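Hostell sim rooms - gallery

Quick dump of renders from the Nurnis runs, February batch. Question was simple: does a drawer-and-door policy trained only in rendered rooms hold up when we shuffle the room around it? 2,000 episodes, 40 layouts, same furniture in all of them. Full writeup is on the Kirnance page, numbers below are the short version.

Views are scene only, no arm loaded. Clutter on top of the dresser stays on for every layout.

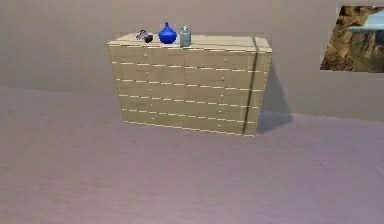

Drawers first. Wall and floor colors kept dull on purpose, we wanted the policy looking at edges and knobs. Texture blur didnt hurt as much as we expected. Lighting did - moving one lamp cost us more than swapping every wood finish in the set. 151 failed pulls, most of them a grasp just above the knob. Retraining with shadows randomized fixed alot of that.

Doorways were harder. Start pose is outside, goal is inside.
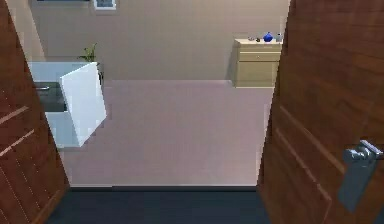 Most misses came from the base turning too early. Pillai planner on top helped, slower tho. Next up is the same 40 layouts with the depth input turned off. Scene files go up once the naming is cleaned up.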